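Does Your Moisturizer Need a Cold Room?

Marta Maksymiv sells a face cream for $80 and says the price is mostly about temperature. Her label, Hordiienko, blends in small batches in Salville and keeps everything chilled until it ships. I asked what the chilling does for skin. She talked about freshness for a while. 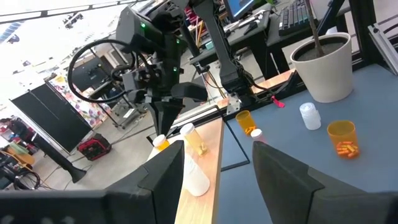

Freshness is the word the whole "live skincare" business leans on, and it rarely comes with a number. Cendel, a rival, charges $200 for a serum and prints a five-week use-by date on the box. Small containers on a tabletop, a black cable looping off to one side: it all says laboratory, and laboratory sells. I wanted test results. Cendel sent me a brochure.

What the testers said

Plaveck, a subscription box, polled 218 customers in November. Most liked the texture. The poll never asked them to compare it with a drugstore cream - an odd thing to leave out. 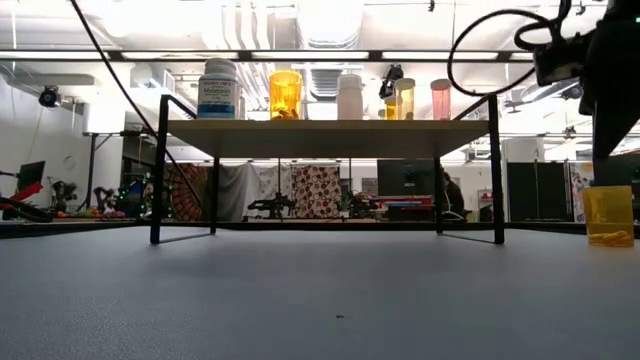
What you pay for

Glycerin and petrolatum are cheap and hold water in the skin perfectly well. Maksymiv doesn't dispute that. "People want a ritual," she told me. Fine, but then price it as one.
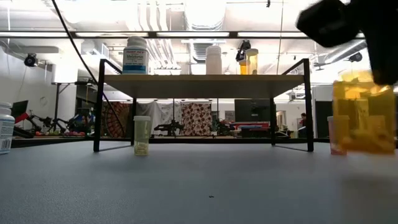 Before you order

Ask for the full ingredient list, and ask who ran the tests. I'm still waiting on both from Cendel.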